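The Second Arm

The quote from Guérin had been on Dorin Furtună's desk since November, under the stapler. It was one page long. One arm, one base plate, one gripper, delivery to the Brumside building, training for two people. Below the total there was a second total, for two arms, and that was the number everybody looked at.

Dorin did the equipment budget for the returns floor. He had done it for the old conveyor and for the label printers, which still jammed. His rule was that a machine went on the sheet with everything it would need in its first year, and he had never once been thanked for this. For the single arm he had written in cables, spare gripper fingers, and 47 hours of somebody's time. For the pair he had started to write the same things twice and then stopped, because he did not think it worked that way.

"It's just double," said Mallen, from the doorway.

"It's more than double," Dorin said. "They have to know where each other is."

"Says who?"

Dorin didn't have a good answer. He had read it in the Isora brochure, and Isora sold the software.

The job was boxes. Customers sent things back in shipping boxes of every size, and the boxes had to be opened out flat before they went to the baler. Three people did this on the day shift, and one of them was retiring. The plan was to see whether a machine could take the small boxes. Mallen thought one arm could hold a box against a fence and pull the flaps. Dorin had gone home and tried it at the kitchen table with one hand behind his back. He got the first flap. For the second he used his chin.

He wrote that down, leaving out the chin, and put it in the notes column. Mallen read it and signed for a trial of the pair, four weeks, with the option to send one back.

The trial money was small. It covered the rental and 2000 for what the form called sundries. Dorin spent the sundries carefully. He bought aluminum profile for the frame and kept the offcuts. He bought the brackets in a pack because singles cost more. When the pack came with extras he entered them as stock, and Mallen asked him if he was feeling all right.

By the second week the line on the sheet that worried him was spares. Guérin wanted 164 for a replacement servo and would not say how long one lasted. Dorin called twice. The second time he was told that it depended on use, and he said that he was calling to describe the use, and was put on hold. He ate a sandwich. At ten to four he hung up and went down to the floor with his clipboard.
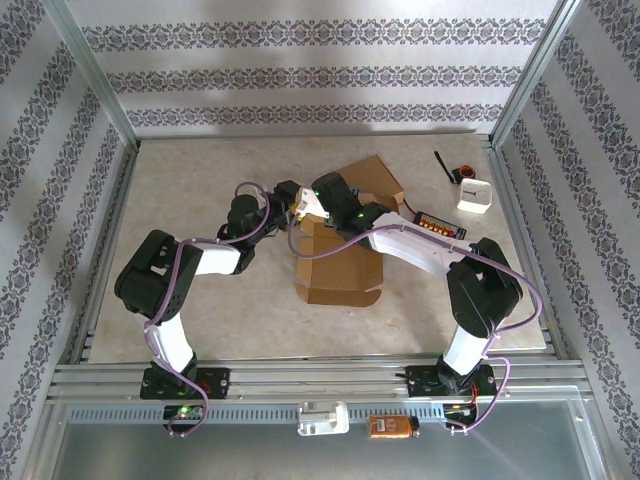 Mallen said the trouble with a pair was that one bad servo would stop them both, so the spare ought to go on the sheet before anything else did.

"I have it at one spare," Dorin said.

"Make it two."

"Then we're over."

"What comes off?"

Dorin looked down the column. He could take off the second day of training, but he would end up giving it himself. He could take off the service visit. He could take off the spare gripper fingers, which were cheap, and which he was sure they would go through like pencils.

"The service visit," he said.

Mallen nodded and went to find coffee. Dorin crossed out the line, wrote the new figure next to it, and added the column again from the top. It came out four over. He turned the clipboard around, leaned it on his hip, and started looking through the brackets for something they could return.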